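**Group 4: Reuse of Household Goods on Campus**
June 8, 2019

Our group looked at what students leave behind when they move out of the Harka dorms. We sent a survey to 216 residents in November and asked what they kept, sold, or threw away.

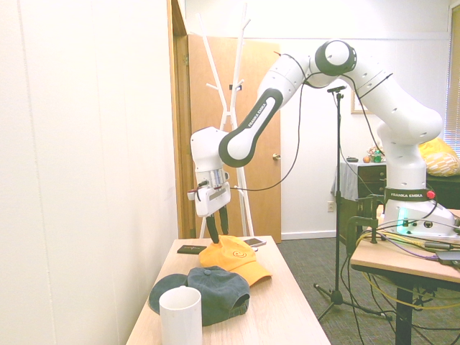
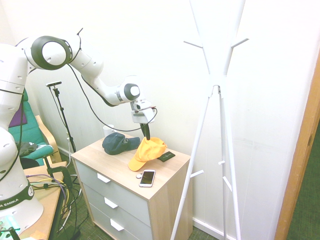

*Fig. 1 (top): orange baseball cap. Fig. 2: small dresser with a wooden top.*

Clothing was the item most often thrown away. Furniture was usually left in the hallway, and 49 residents said they had picked up a piece that way. Almost 1000 pounds of goods went to the Clinari thrift store last year, according to Gilles Lebrun, who runs the pickup.

Only nine residents had heard of the pickup before our survey. We suggest posting the dates in each lobby two weeks before move-out. We did not survey the Draltance building, so its residents are missing from these results.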